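# How to run a robot demo at your open day (and keep people watching)

Mon 31 May

We had the doors open at Cirnstead for the public, and I got the job of running the robot bench. I've been asked by the Mullonberg people how I set it up, so I'm writing it down before I forget. They have their own day coming in July and they're welcome to steal all of it!

## Pick a job people can follow

My first idea was a fancy routine with lots of fast arm swings. Sang Lâm talked me out of it, and I'm glad. Visitors like a task they could do with their own hands, so we went with parts and a panel. You want a white or very pale panel, holders in one plain color, and something in a different color to look at. Ours is a green circuit board – even the folks at the back can spot that.

1. Fix the panel first and check that it doesn't wobble.
2. Put the holders on and tug each one.
3. Drive the gripper to the panel by hand, slowly, and save the position when you like it.
4. Run it at the lowest speed you have. Then run it again. I know it's dull. 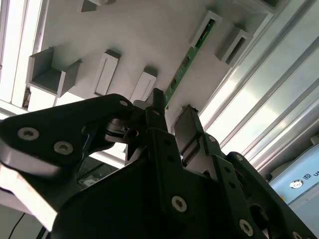 *Gripper up at the panel, with the green board in its holder.*

Leave more room between the holders than you think you need. The fingers are thin at the tips but the linkages behind them are chunky, and it's the chunky bit that bumps into things. I lost most of a morning to that.

## Do the talking while it moves

Each run of my demo was 5 minutes, and I'd start talking before I pressed anything. Tell people where to look. I used to say "watch the arm" and they'd all stare at the elbow, so now I say "watch the fingertip" and the whole group leans in (behind the tape, please).

Kids ask the best questions. One girl wanted to know if it gets bored, and a man from Howells wanted to know what it costs, and I had a better answer for the girl.

If you have a second part, show it from underneath. The top of a molded part is usually the boring side. All the bosses and slots are on the other face, and that's where people start guessing what it's for.

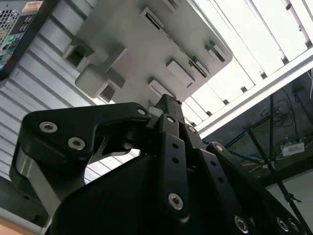 *Fingertip right by the underside of the gray plastic part.*

## Stuff to bring

- Hex keys, the full set. Grippers are all screws.
- Tape for the floor line
- A spare of every part you plan to show
- Water, you'll be talking all day

We had 17 runs on the sheet and did 18, thanks to a late bus from Urnetitz. Keep the stop button on your side of the bench and let one person press it at the end of each run – they love that. Then park the arm, switch off, and go find a chair.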